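Workshop notebook, Plitar bench room
6 May 2024
F. Brennan

Cube day. The Skokbridge order for table markers is down to the last box and the old ones look like they've been chewed, so I spent the morning on the new batch and the afternoon on the table they live on.

Stock is the Plimlow white and the Plimlow red, both printed in February and left in a drawer to think about what they'd done. Edges are fine. A couple of the reds had a lip along the bottom face, so they rocked. Ten strokes on the 287 grit block (yes, 287, Nakpan numbers their paper like nobody else) and they sit flat.

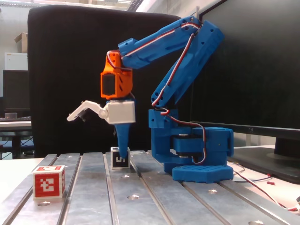 Size is the thing I keep arguing with myself about. The small ones are cheap and they stack nicely in the tray, but the label has to shrink with them and my hands do not. Put the little white cube next to the bigger red-and-white one and it looks like the runt of the litter, and the pattern on its front doesn't leave much room for a thumb. I've kept both sizes for now. If anyone has strong feelings, write them in the margin, in pen, with your name.

Labels: matte only. The gloss sheet is banned from this room. I cut 167 matte squares last week and lost the good scalpel doing it, so whoever has the scalpel, I know it's one of you. Stick the front face first and then the top. Press from the middle out. If it goes on crooked, peel it and bin it — do not "nudge" it, that is how we got the trapezoid.

Table: slots vacuumed, then wiped along the rails with the grey cloth. What came out of the grooves was mostly fluff and one perfectly good washer, now in the jar. Bolt holes done with a cotton bud, which is a grim way to spend your forties. The slots are handy for lining cubes up by eye, but a small cube parked right over a groove can sit a touch off, so put it on the flat of the rail.

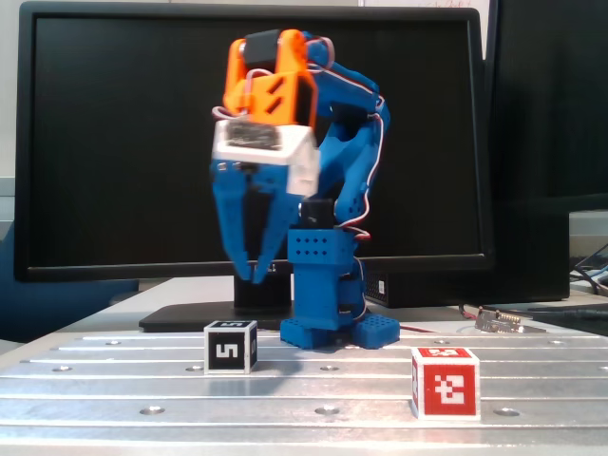 Black cube and red cube on the slotted table, monitor screen blank.

Black with white borders is staying. I was ready to retire it on the grounds that black shows every fingerprint, but the border makes it easy to find the edge of the label, and the front pattern looks enough like a 5 that everyone calls it Five anyway. Red keeps the white edges.

Box count for the order form: 900 blanks wanted, 3000 labels. Fionnuala to phone Skokbridge, that being me.

Still to do: second coat on the tray, new blade for the cutter, find scalpel.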